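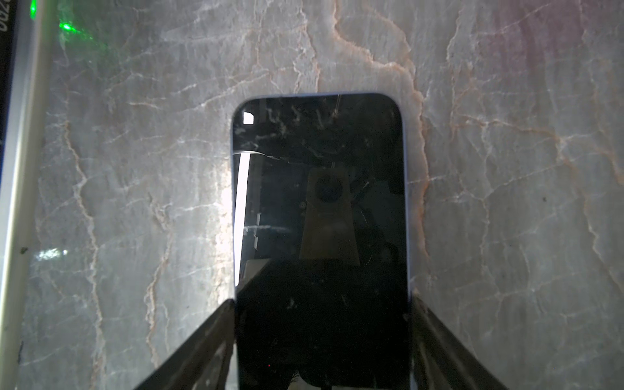
gullbeak replied:
Marble and phones do not get on, and I say this as someone who put in a marble worktop and has paid for it in installments of regret. It looks soft. It looks like cream cheese. You set the phone down the way you would on wood and it makes a noise like a dropped saucer. Mine lives on a tea towel now.

wetslate
March 14, 2023
Original poster again. My question was narrower than that. We have a polished marble top in the kitchen (from Plunico, who have since stopped answering the telephone) and everybody in the house puts their phone on it face-up. I want to know two things. Does it scratch the back of the phone, and does the phone scratch the marble? I paid 1,847 pounds for the marble. I paid rather less for the phone.

tuppenny_nail replied:
Marble is soft as stones go. The glass on a phone is harder. In a fair fight your phone wins and your worktop gets a lovely dull patch where people park it. What does for the phone is grit. A bit of sand off somebody's sleeve, phone on top, someone slides it along to make room for the toast, and there you are.

gullbeak replied:
So I was right about the tea towel.

tuppenny_nail replied:
You were right about the tea towel for the wrong reason.

Oddsocks77 replied:
Can't agree with any of this. I've had a marble slab by the hob for years, cut from an old washstand, and my phone has been on it every day while I cook. No dull patch. No scratches I could find without my reading glasses, and I don't go looking with them on. Just pick the thing up when you want to move it. People slide phones about like they're dealing cards.

wetslate replied:
They do slide them. That's the household I live in. I could put up a notice, but there is already a notice about the bread knife and it has not been a success.

mrs_lintel replied:
Leave the slab alone and put a case on the phone. One of the rubbery ones with a lip. It won't slide, it won't click, and when it goes off the edge (it will go off the edge) you may still have a phone.

quernstone replied:
Careful with the rubbery ones on pale marble. I had a red case, left it overnight on a damp patch, and came down to a pink rectangle. Poultice from Prerkine got most of it out after two goes. If the light's low you can still see where it was, and visitors always do.

mrs_lintel replied:
Buy a clear one, then.

quernstone replied:
Clear ones go yellow. I'm not finding out what that does to the marble.

Oddsocks77 replied:
This is how people end up with a kitchen nobody's allowed to use.

wetslate replied:
Further question while I have you all. Face-up or face-down? I am a face-up man. My other half says face-up is how you get gravy on it and face-down is how civilised people behave at meals.

tuppenny_nail replied:
Face-up on stone, always. Most of the backs can take a knock better than you can take looking at a scratch in the middle of the screen every morning. Some camera bumps do stick out, so those want a case or a cloth.

gullbeak replied:
Face-up also means you see every fingerprint you have ever owned. With the screen off and a light on over it you can see the light fitting, the ceiling and your own chins. I turned mine over for that alone.

Oddsocks77 replied:
Finally something I agree with.

pebbledash_ken replied:
Has anyone tried one of those cork trays? I got a Gullolus one last June, just big enough for two phones and a set of keys. It cost me more than 100 pounds, which I have not mentioned at home. Phones go in it. So do receipts, a dead battery, three rubber bands and the thing off the back of the radiator.

mrs_lintel replied:
Over a hundred pounds for cork?

pebbledash_ken replied:
It has a leather edge.

quernstone replied:
A place mat does the same job. You'd want to wash it now and then or it just holds the grit against the phone, and then you're back where you started with a more expensive noise.

wetslate replied:
Right. I've put a folded napkin at the end of the worktop and announced it. So far there are two phones next to the napkin and an orange on it.

gullbeak replied:
Try a tea towel.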